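I've been hearing since September that a robot will soon tidy my house. Lovely! I'd settle for one that can sort the hair clips.

Take a string of clear beads lying across a black hair clip. My kid would have it up in a second (and lose it by lunch). For two narrow fingers, it's a proper puzzle.

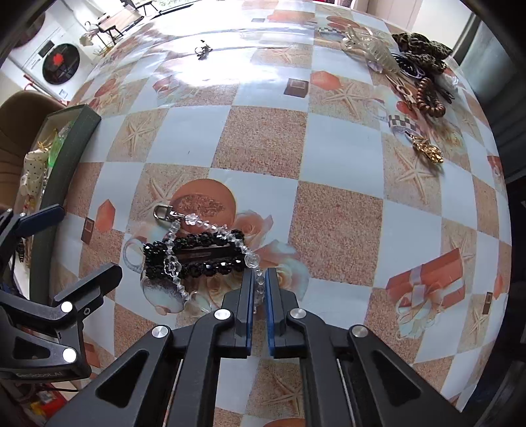 What I'd pay for

Morel wants $4,000 for a home helper. Mate, not yet. Show me 14 clips put away in the right box and we'll talk.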